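로봇 동아리 지도 2년 차, 여전히 의심하는 중

동아리 담당을 맡아 달라는 말을 들었을 때 나는 분명히 말했다. 학생들이 로봇을 '배운다'는 말을 나는 잘 믿지 않는다고. 그랬더니 그런 사람이 필요하다고 해서 결국 떠맡았고, 벌써 두 번째 학기다.

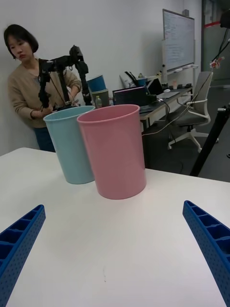
이번 학기 과제는 양동이 쌓기다. 양동이 하나를 집어서 다른 양동이 안에 넣는다. 말로 하면 한 줄인데 기획서는 4쪽짜리였다. 첫 쪽에 '가사 노동의 미래'라는 표현이 들어 있길래 빨간 줄을 그어 돌려보냈다. 다음 판에는 '일상 지원의 혁신'이라고 적혀 왔다. 그것도 그었다.

과제 이름은 Turnstead. 왜 그런 이름이냐고 물었더니 어감이 좋아서란다. 지난 학기 과제는 Flustau였는데, 그것도 뜻은 없었다. 이름 정하는 데 회의를 3번이나 하는 동아리가 채점 기준은 발표 전날 밤에 정한다. 내가 제일 답답해하는 부분이 여기다. '성공'이 뭔지부터 적으라고 학기 초부터 말했다. 양동이가 들어가기만 하면 성공인가? 비스듬히 걸쳐 있으면? 사람이 옆에서 살짝 밀어 줬으면? 이걸 안 정하고 성공률을 말하는 건 그냥 기분을 말하는 거다.

올루미데 온예카는 이 문제로 나와 꽤 오래 다퉜다. 본인 주장은 일단 많이 해 보고 나중에 영상으로 판정하면 된다는 것. 나는 나중에 보면 다 성공처럼 보인다고 했다. 자기가 고생해서 만든 걸 자기가 채점하면 누구나 후해진다. 나도 학생 때 그랬다. 센서 값이 튀면 '외부 요인'이라고 쓰고 표에서 뺐다. 그때 지도교수가 한마디만 했어도 졸업 논문이 훨씬 얇았을 텐데, 대신 지금보다 떳떳했겠지.

손가락 설계도 말이 많다. 구멍을 뚫고 격자를 넣은 구조로 가자는 쪽은 가볍고 잘 휜다고 한다. 그럴 수 있다. 그런데 같은 조건에서 속이 꽉 찬 손가락과 비교해 봤느냐고 물으면 조용해진다. 출력 시간이 길어서 못 했다고. 그러면 발표 자료에 '더 잘 잡힌다'고 쓰지 말고 '비교하지 않았다'고 써야 한다. 이 문장을 넣게 만드는 데 대략 2주가 걸렸다.

아르달란 살레히라는 선배 졸업생이 와서 특강을 한 적도 있다. 교내 대회에서 상을 탄 Plirnosance 팀 출신이라 다들 기대가 컸다. 나는 솔직히 별로였다. 잘된 영상만 이어 붙인 발표였고, 실패한 횟수를 물으니 따로 세지 않았다고 했다. 다만 마지막에 한 말은 적어 두었다. 대회 당일에 탁자 높이가 연습 때와 달라서 처음부터 다 다시 맞췄다고. 학생들은 그 대목에서 웃었는데, 나는 그게 그날 강의에서 유일하게 쓸모 있는 내용이라고 생각했다. 우리도 늘 같은 흰 탁자에서만 연습한다. 탁자를 바꾸면 어떻게 되는지 아무도 모른다.

그렇다고 이 동아리가 쓸데없다는 얘기는 아니다. 학생들은 남아서 케이블을 다시 정리하고, 안 되는 동작을 몇 번이고 되풀이한다. 그 끈기는 인정한다. 내가 못 믿는 건 그 끈기를 '인공지능 역량 강화'로 포장해서 소책자에 싣는 어른들 쪽이다. 양동이를 포개는 연습을 했으면 양동이를 포개는 연습을 했다고 쓰면 되지 않나.

1월에 다른 학교와 교류전이 있다. 나는 조건을 2개 걸었다. 채점표를 미리 제출할 것, 실패한 시도도 전부 기록할 것. 올루미데는 첫 번째는 받아들였고 두 번째는 생각해 보겠다고 했다. 채점표 초안은 아직 못 받았다.

이 블로그는 방문 통계를 위해 쿠키를 사용합니다. 계속 이용하시면 쿠키 사용에 동의하는 것으로 간주됩니다. [동의] [설정 변경]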